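Draft language-of-instruction circular, section 4
Forum: Schools and Public Policy

hfahmy_iman
The revised draft is up on the district site. Section 4 now says the home language is the medium of instruction through grade 2 "where feasible." The November version said "shall." Does anyone know if the change was made before or after the comment period closed?

lukumay_m
After. The comment log lists 3396 submissions, and the redline is dated later than the last entry. Of those, 168 cite section 4 by number. I have not read them all.

O. Mushi
"Where feasible" is standard drafting. The Laizer schools have no certified teachers for two of the listed languages. A "shall" clause would put them out of compliance on the first day of term.

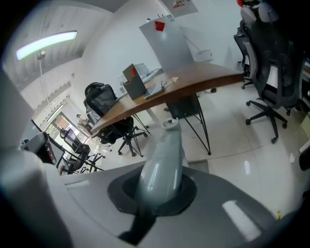 The waiver process in section 9 does not fix this. It covers class size and building use only, and a waiver lapses after one year.

hfahmy_iman
Then amend section 9. Feasibility is not defined anywhere in the draft, so each principal sets the test. That is a bigger change than adding a staffing waiver.

Halima T.
Agree with Iman on the definition. The Rirkon policy used the same two words and the schools there read them four different ways. Disagree that it needs "shall" back. "Shall, subject to section 9" would do it.

lukumay_m
Section 9 is outside the scope of this revision, see the cover memo, page 2. The board would have to reopen the whole circular.

O. Mushi
The memo says "not proposed for revision." I read that as a description of the draft. It does not bind the board.

mutiso_od
Is the textbook budget still tied to section 4? The old annex funded 3000 readers for the lower grades and I can't find the annex in the new file.

Halima T.
It moved to a separate attachment. Same quantity, but the delivery date is blank.

mutiso_od
Found it, thanks. I'll ask the clerk for the date.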